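Chapter 5
Does a Pleasant Room Make Better Work?

Terms to learn: self-report, comparison group, placebo, dropout, novelty effect

Most of us have been told at some time that a room does something to the people in it. Blue walls calm us down. Plants help us think. A vase on the table makes a family talk more at dinner. Claims like these turn up in paint brochures, in school building plans and in the back pages of airline magazines, and they are almost always printed with a number attached. This chapter asks where the numbers come from. Be warned that some of the answers are disappointing.

Start with one claim that has traveled a long way. A supplier of office decorations, Skundunano, told its customers for several years that 60 percent of workers "felt more productive" after flowers were put on their tables. The flowers were the artificial kind, which the firm also sold. The figure was repeated in trade newsletters, then in newspapers, and finally in a handbook for school principals, where the word "felt" had dropped out. By then the sentence said that flowers made 60 percent of people more productive. Read the two versions again. They are different claims, and only the first was ever asked about.

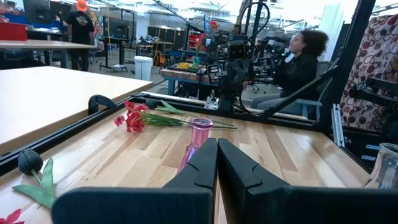 Surely there's no harm in it, a student wrote beside this paragraph in a draft of the chapter, since even if the flowers do nothing, people like them, and liking your table has to count for something.

It may count for something. The trouble is with "has to." If we decide ahead of time that an effect must be there, any result will look like support. People who say they feel better are taken at their word, and people who say they feel the same are assumed to have missed it. The student's point is a fair argument for buying flowers. It tells us nothing about productivity, and the firm was selling productivity.

5.1 Who was asked, and when

The Skundunano survey went out to 1,000 customers in July, a few weeks after delivery. Consider who these people were. They had chosen the product, they had paid for it, and they were now being asked by the seller whether it worked. No one who had turned the product down received a form. No office without flowers was asked how productive its July had been, so there was no comparison group of any kind. We are not told how many forms came back either. If only the happy customers bothered to reply, 60 percent is a rather poor score.
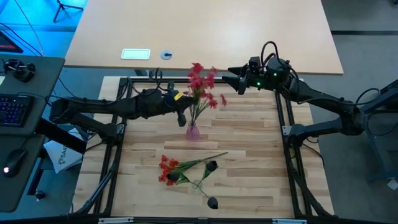

Figure 5.2 Artificial red flowers in a pink glass vase.

Timing matters too. Almost any change to a familiar room gets noticed for a while. Move the clock, and people will talk about the clock. This is called a novelty effect, and it fades. A survey taken a few weeks after the change catches people while they are still noticing. Asked a year later, the same people might struggle to say whether there were flowers on the table at all.

5.2 A better study, and what is wrong with it

The town of Grelurness did somewhat better. It split its public offices into two groups, gave new decorations to one group and left the other alone, and counted finished case files in place of asking for opinions. More than 3,000 files went into the count. The decorated offices finished slightly more of them.

Before you accept this, look at how the offices were split. Managers were allowed to volunteer. A manager who volunteers for a new project may well be running a livelier office to begin with, and the report gives no figures from before the decorations arrived. The decorated offices also got new tables in the same month, ordered from Nowicki. Was it the flowers, the tables, the manager, or simple chance? The report picks the flowers. Its authors may be right, but nothing they printed lets us check.

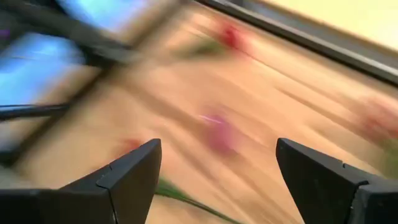 Figure 5.3 Light wooden tabletop. Wood surfaces carry their own list of claims (see 5.4).

Claims about wood follow the same path. We are told that visible grain is restful, that it lowers stress, that it reminds us of forests. A leaflet from Bristthorpe, a maker of school furniture, makes all of these claims on a single page and gives a source for none of them. When we try to trace such statements back, we tend to find another leaflet.

Before you read on

Choose a claim about rooms, colors, light or furniture that you believe yourself. Write down what you would expect to see if it were false. If you cannot think of anything, keep the claim in your notes, as we will need it in section 5.3.

5.3 Asking people how they feel

Self-report is cheap, and that explains much of its popularity.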